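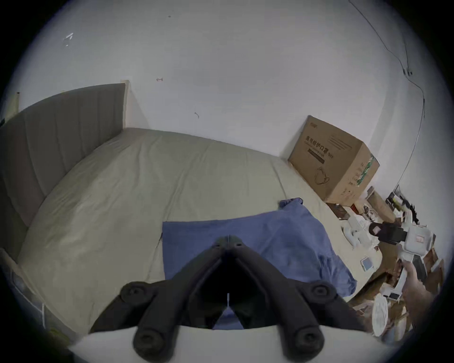

A bed, according to Nasrin Pakzad, is the only table in the house that gets cleared every night, and that is why she does all her sorting there. I have tried her method. By ten in the evening my own mattress holds one crumpled blue cloth, a cardboard box, several white cables and no obvious place for a person.

Pakzad's rule is to start with the cloth. Fold it, and you have made a decision. Cables come next – coiled, tied, put in a drawer and forgotten until April. The box goes last, as boxes will always take whatever you couldn't face.

My record is 86 minutes, with a break for toast. I slept on the left side, next to the headboard. The box had the right.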